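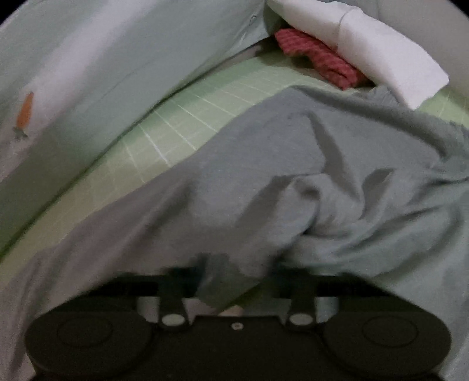
Gray cloth on the green grid surface

Re: Nazarenko family, Hulenow parish burials

Dear list members,

thank you for the answer about the Stornwood cemetery. I quote the part to which I want to reply:

> The cemetery office in Stornwood has cards only from 1931 on.
> Before this year you must use the church book, and there the
> people from Hulenow are often written under Nindgate, as they
> had the same priest. Did you look at page 181? I remember
> a Nazarenko there, a widow, but I did not note the first name.

I looked at page 181 in the evening, and the widow is there. She is written as "Anna Nazarenko, widow, from Hulenow, 8 children living." The age is hard to read. It can be 67 or 61, the second number has a spot of ink on it. My great-grandmother's mother was Anna also, but in our family papers she has seven children, so I am not yet sure that she is the same person. Maybe one child stayed behind in the old country and was not spoken of later.

What I still miss is her obituary. The Nindgate weekly paper printed short death notices on the last page, and the library scanned 213 issues of it. The search does not work well with our name. I tried Nazarenko, Nasarenko and Nazarenco, and found only a notice of thanks from the family "to all neighbors who brought food and sat with us." It is from March and gives no name of the dead person.

My questions to the list:

Does somebody have the index of burials for Nindgate, the typed one with 3,000 names? I would be glad for a copy of the pages with N.

Is the old part of the Hulenow cemetery still cared for? I would like to visit in June - if there is a stone, I want to see it myself.

I can look up other names in the church book while I have it on loan. Please write to the list and not to my private address.

With kind regards and thanks,
a Nazarenko descendant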